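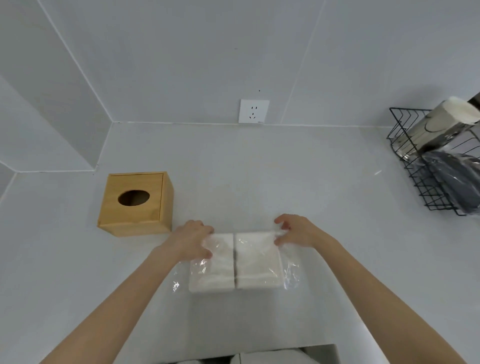 My sister wanted to know why we couldn't just put out a roll of paper towels like normal people. She said it over the phone, with her mouth full, and I could hear her kids in the background fighting over a charger.

Because Mom had a napkin box, I told her. So we were going to have napkins in a box.

She went quiet, and then she said fine, but buy the soft ones.

So I bought the soft ones. I drove all the way out to the big Bimora by the highway, which I hadn't set foot in since February, and stood in the paper aisle like I was picking out a car. There was a pack of 300 for parties and a pack of 700 for, I don't know, armies. I got a small one. We were going to be 26 people if Dad's cousins came, and Dad's cousins always say they're coming.

Mom kept the box on the counter her whole married life, 37 years of it. She filled it on Sunday nights. She'd slide the lid back, square up the stack with the sides of her hands, push it down with her knuckles, and then fish the first one up through the hole so it stood there like a little sail. If you took one and the next didn't follow, she'd say "well, that's just rude" — to the box, not to you.

I'd never filled it myself. Can you believe that? All those suppers, all those greasy chins, and I had never once been the one to do it!

The first napkin ripped. The second one came up with four friends. I had overstuffed it, obviously, so I took a bunch out and laid them by the sink, and then the stack was too low and I couldn't reach it without getting two fingers stuck in the hole. Dad came in for his coffee and watched me for a while.

"She put a folded piece of cardboard under them," he said. "When it got low."

He went and looked in the drawer with the string and the dead batteries, and he came back with it, gone soft at the corners, cut from a Zeten cracker carton. He slid it in himself. Then he asked me what time everyone was coming, and whether anybody had thought to buy ice.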